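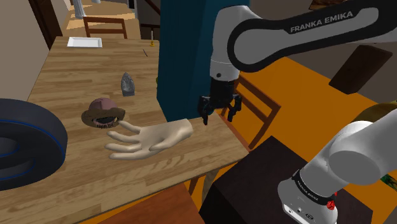

Pale model hand, light wooden table. Computer render.

Iida Lindqvist
12 Nov 2018
A thread about gloves. I have lived in Gritville for 4 winters now and I have bought the wrong gloves in three of them. Maybe my mistakes can save you some money before December.

First, measure your hand. I did not know that glove sizes come from a measurement, I thought small, medium and large were only a feeling. You put a soft tape around the palm, below the knuckles and without the thumb, and you make a loose fist. Use the hand you write with.

If you don't have a soft tape, take a piece of string and then put it against a ruler. Please do not use a metal tape from the toolbox. I tried this and I got a different answer every time.

Finger length is the other half of it, and most shops do not write it anywhere. My palm is narrow and my fingers are long. When the palm fits me, the fingertips are pressed against the seam, and then they get cold first. There should be a little air at the end of each finger.

Too much air is also bad. My second pair had fingertips that were empty like small bags, and I could not take a coin out of my purse. I stood at the bus stop and took the glove off with my teeth every morning.

About wool. In my language we have a saying that wool is warm even when it is wet. I would say it is less cold when it is wet. A knitted glove alone lets the wind go directly through, so in Gritville, where the street goes down to the water, I wear it only under something else.

The best thing I own is a pair of thin wool liners inside of big leather mittens. The mittens are one size larger than my normal size so there is room for the liners. I bought them from Říha, the small shop behind the post office, and the lady there made me try them with the liners on. I was a bit annoyed then, but she was right.

Price: the mittens were 60 dollars and the liners 14. I know it is a lot for something that you can forget on a train. But my three wrong pairs cost 30 dollars each, so I have already paid more for being cold.

Somebody asked me about the Povon ski gloves, the puffy ones. I had them my first winter. They are warm, I have no complaint about that. But I could not bend my fingers well enough to hold the handle of my bicycle brake, and for me this was the end of it. For walking the dog they may be perfectly fine.

Mittens or gloves? If your fingers go white, take mittens. The fingers keep each other warm. I resisted for years because I thought mittens are for children, and now I am forty-one and I wear mittens to work.

Touchscreen fingertips: I have had two pairs, and both worked in the shop and stopped working some weeks later. Maybe I was unlucky. Now I pull the mitten off and use the liner, which also doesn't work, and then I use my nose. It is good enough for answering a call — not for typing.

Washing. Wool liners go in cool water with a little wool soap. Press, don't twist. Then roll them in a towel and lay them flat. Never on the radiator, I made a pair for a doll this way.

Leather I only wipe with a damp cloth. When it is dry I put a little bit of Jerora balm on it, the one in the flat tin, and I wait until the next day before I wear them. If you are impatient, you will have shiny marks on your coat pockets.

For the people who always lose one: I sewed a long ribbon between my liners, through the sleeves of the coat, like my grandmother did for us. My colleagues laughed on the first day. Two of them have asked me since then what length of ribbon I used. The answer is from wrist to wrist with your arms stretched out, plus a hand's width.

I still have one left glove from my first winter, dark green, very nice lining. If someone in Gritville has found the right one, it was lost on the bus to the harbor, and I would like to have it back.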